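Fabric softener on towels, yes or no?

Posted in: Laundry & Linens

pepperjane_k
Okay so I need you all to settle something for me. I bought a set of Kırmızıgül bath towels in April, the thick ones, and they were gorgeous for maybe five washes. Now they push water around my back instead of soaking it up. My sister swears it's the softener. I've used Bellik softener on everything for years and my old towels never did this!! Is it the towels or is it me?

dustbunny639
It's the softener, sorry. It leaves a coating on the loops. Run them hot with a cup of white vinegar and no detergent, then hot again with detergent and no vinegar. I did this with a stack of 17 motel towels I got at a closeout sale and they came back great. Skip the dryer sheets too.

old_mill_road
Going to disagree a little. Some new towels are finished with something at the factory so they feel plush in the store, and that has to wash out before they work right. Mine took a couple of months. I use softener every third load or so and my towels dry me just fine. I think people blame softener for everything.

dustbunny639
But hers worked at first and then got worse? That's the opposite of a factory finish.

old_mill_road
Fair, I read that too fast. Still don't think an occasional capful ruins a towel.

pepperjane_k
Well it wasn't an occasional capful lol. I fill it to the top line every time. I'll try the vinegar tonight. Does it smell up the whole house?

tubsandtiles
While it's running, yes. Gone by the time they're dry. Please don't put vinegar in with bleach, not even the leftover bit in the bleach cup. And check your washer manual, mine (a Janance top loader) says not to use vinegar regularly on account of the rubber parts. Once in a while I don't worry about it.

Also how hard is your water? I'm out by Cirkthorpe and ours is terrible. I had crunchy towels for years with no softener at all, and what fixed it was a scoop of washing soda in every load. I only figured it out when we were picking paint for the kitchen and the guy helping us asked what I used to get the scale off my kettle. We ended up with a medium gray on the walls and dark brown uppers, by the way, if anybody remembers my endless paint thread.
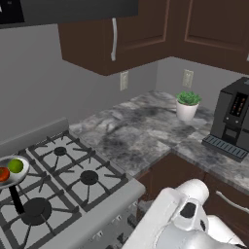
Anyway, the kettle was caked, the shower head was caked, so of course the towels were too. A pack of test strips from the hardware store will tell you in a minute.

pepperjane_k
Ooh, my shower head is crusty too. Could be both then?

tubsandtiles
Could easily be both. Do the vinegar wash first and see where you are.

old_mill_road
And wash the towels by themselves, with less detergent than you think. I cut mine down to 2 tablespoons and that helped more than anything I ever bought.

pepperjane_k
Update! Did the vinegar, then the hot wash, line dried them and gave them ten minutes in the dryer. They're soaking up water again. Not quite as soft, and I kind of miss the smell, but I'll take it. Sister is being unbearable.

dustbunny639
Wool dryer balls for the softness. You can't have the smell though.

Related threads
Musty smell in front loader gasket
Line drying jeans without the cardboard feel
How often do you wash a bath mat?
Gray or greige? (955 replies)

Contact us | Forum rules | Back to top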